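How to put an office filing cabinet in order

When a small office has paper older than two years, the cabinet usually stops being useful. People put things in, but they do not find them again. I keep the records of a translation office, and I want to explain the way we did it. You will need folders, a pencil, labels and one free afternoon for each drawer.

Step 1. Decide what the drawers are for. Write one short sentence for every drawer before you touch any paper. Ours are "open jobs" and "closed jobs".

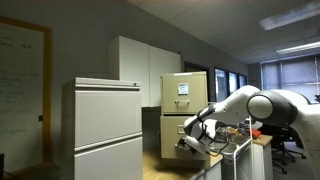 Step 2. Take out one drawer's papers only. I made the mistake to take out everything, and we had 3,000 sheets on the floor until evening. Make three piles: keep, scan, shred. If you think longer than 30 seconds about a sheet, put it in "keep" and go on.

Step 3. Choose the order inside the drawer. By client name is the easiest for most people. We file Losden before Saltesar, and Skorka before Vaughan, without any codes.

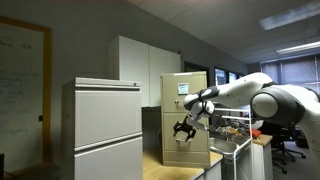 Step 4. Write the labels in pencil first. Use them one week, then write them again in ink. Names change more often than you expect – for us, almost half of them did.

Step 5. Put heavy folders in the bottom drawer. Open only one drawer at a time, so the cabinet does not tip forward.
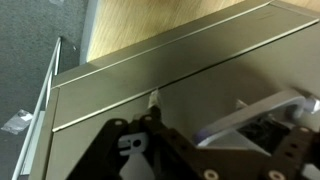

Step 6. Make an index. One page is enough: drawer, first name, last name. Keep a copy on the computer too, and write the month on it, for example May.
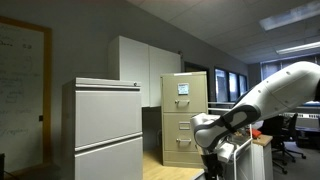
Text: Jenő Szilágyi
Checked by: Dilwyn Owen

Step 7. Agree who may remove a folder. The person who takes one leaves a colored card in its place, with name and date. When the folder comes back, the card goes out.

Step 8. Look through the "closed jobs" once a year. Before you shred something, ask your accountant how long it must be kept – the rules are different from country to country.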